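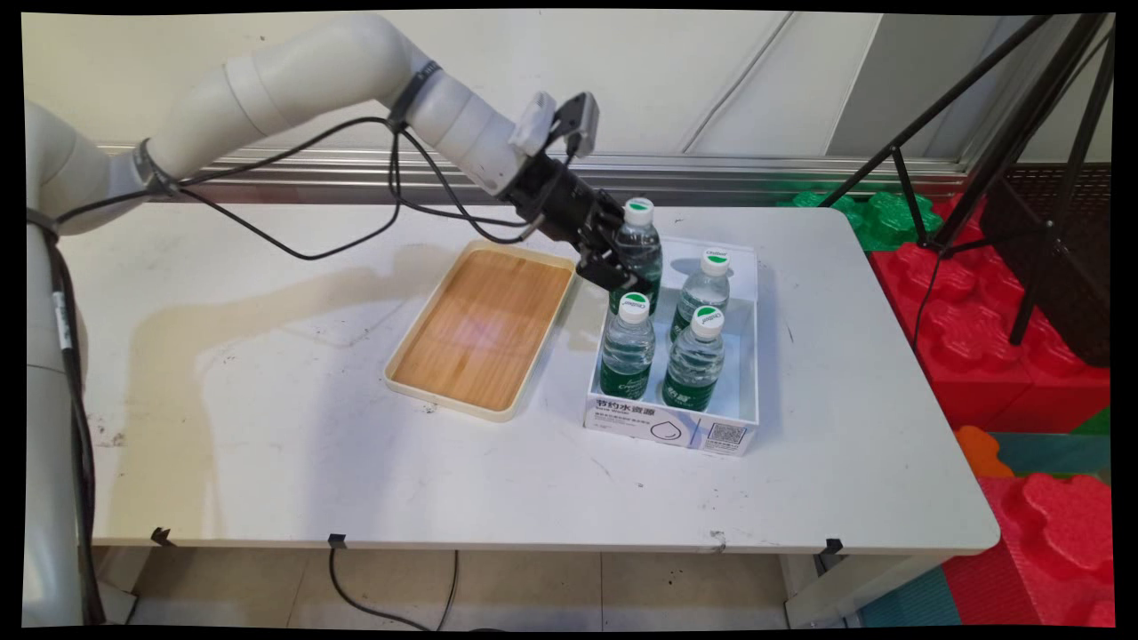 # Two Months of Letting a Robot Hand Out the Water

I run the front desk of a family play center, so I'm not the person you'd expect to be reviewing a robot arm. My brother-in-law would be better at it. But the sales people at Brudetero have started pitching their Dulon service to places like mine, and I said yes to the trial, so you get me.

Dulon is a subscription. You pay $619 a month, they bring an arm with a two-fingered gripper, and they teach it a handful of small jobs that you pick from a list of "routines." You don't buy anything and you don't program anything. There's a one-time setup charge of $747 that I tried hard to get knocked down (no luck). I picked one routine to start with, the one called Carton to Tray. It takes water bottles out of a shallow box and puts them on a serving tray, and then one of us carries the tray out to whichever birthday party is yelling the loudest.

I know. You can do that with your hands. I did it with my hands for six years! But a Saturday-style crowd goes through bottles like you wouldn't believe, and it's always the moment when the card reader freezes and somebody's kid has lost a shoe.

## Setup day

Paula Barbu came out from Brudetero in November with two cases and a very long extension cord. She had me clear off one of our white tables, the scuffed one we'd stopped using for cake, and she spent most of the morning on the tray. Our trays have a bamboo-patterned base with a cream rim, and she wanted to try them at a few different angles before she settled on anything. I'd figured the bottles would be the hard part. Paula said clear plastic is a pain for any camera, so she has the gripper go for the upper body, right below the cap, and leaves the green label alone.

"If you change brands, call me first," she told me. I wrote that on a sticky note and put it on the register, where it still is.

She ran 300 picks before she'd let me sign off. I watched maybe the first twenty and then went to unlock the doors.

## What it's like to live with

Slow, to start with. The arm reaches over, tips the gripper down into the corner of the box, closes on a bottle and takes its sweet time about it. I can empty a four-bottle carton in the time it takes the Dulon to think about bottle one. If you're picturing a cafe robot from a video, bring your expectations way down.

It is steady, though. The app keeps a running tally, and ours stood at 1,632 bottles when I sat down to write this. It also logs every miss with a little orange dot. Most of ours came in the first week, and nearly all of those were my fault for shoving the box down crooked. Loading is the one thing I'd ask them to fix. The box has to sit square, and a busy teenager on shift doesn't put anything down square.

The cables bug me too. They loop off the arm and hang behind the table, and they look like something you'd see in a garage. Paula says a tidier cable sleeve is on the way. I've heard "on the way" before from the Urquhart people, who sold us our ice machine.

Noise is fine. It's quieter than the fridge.

## Would I keep it?

I also got a quote from Hikorora, which rents a similar arm and charges by the hour. For a place that's only slammed on weekends, that could come out cheaper, but you have to book your hours ahead, and birthday parties don't work like that around here.

For now I've signed on for three more months of Dulon. If you've got one dull, repeated job and a table you can spare, ask for the trial and be stubborn about the setup fee. If you need speed, skip it. I've asked Paula to quote me for juice boxes next, and she made a face, so we'll see — she's supposed to call me back after lunch.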